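**Poria folding group, minutes, 8th February**
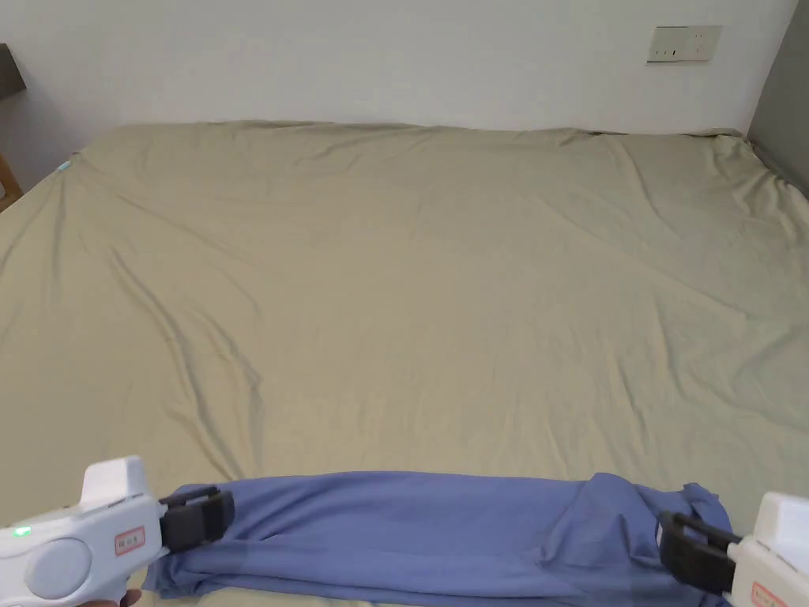
We opened with the running total, and it was a happy one. The group now has 1,419 shirt-folding examples accepted toward the 2,000 we promised Stornex, with 572 of those made on beds and the rest on tables. Thank you, everyone, for your patience over the long December stretch!

We then talked for quite a while (longer than planned, but it was a good talk) about how to begin each example. Agreed: both grippers closed on the cloth before the lift, and no tidying of the sheet between tries, as the learning system needs creases too.

Lukonero asked for shorter sessions. Agreed at 60 minutes, with a proper break after.

Still open: whether long sleeves get their own label.

Action: send the revised instructions to all collectors before the next meeting.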